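Home | Articles | Work and Tools | Index
Print this article | E-mail this article

Table-clearing automation (small workplaces)

Table-clearing automation is the use of a robot arm to pick up cups, bottles and other light things in a place where people work. I've been writing entries on kitchen and office machines for a good while now, and this is the one I get the most mail on, so I've given it a bit more room than usual!

The term covers arms that stay in one spot and arms that get moved from room to room. In the trade you'll hear "cup work" for anything done at table height and "floor work" for the rest (the Ullen people say "low work", same thing). Cup work came first. A cup has a simple shape, it stands upright and it doesn't mind being picked up from the side. 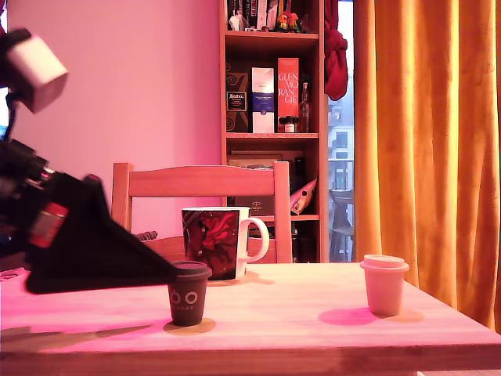 What changes for staff is mostly the order of the day. At the Kirville office, a place with 8 employees, clearing up used to be whoever got annoyed first. Now one person sets up the arm in November-dark afternoons, stays within reach of the stop button, and checks each pick. That's a job, and I think it should be written into somebody's hours – Kirville did that, Arusbridge didn't, and the Arusbridge crew still grumble to me about it.

Speed is the other sore point. Kirville logged 200 tries over one stretch and 197 of them needed no help, which sounds wonderful until you hear how long a person stood there watching. People who like tidy routines enjoy the work. People who'd sooner grab three mugs in one hand and be done with it (me, I'm afraid) find it slow going.

Floor work is harder. Chair legs get close, light changes, and round lids give the fingers less to hold on to.
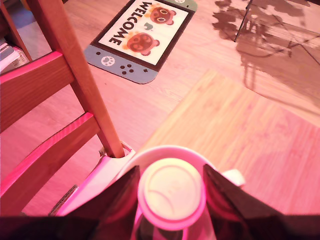 Floor work: a white container with a round cap, held between the gripper's two fingers.

Training differs a lot. The Suwannarat course starts people on the stop button and lets them near the controls after lunch, and I'd copy that anywhere.

See also: Cup work; Gripper fingers; Shared workspaces

Contact the editor | Copyright, all rights reserved | Back to top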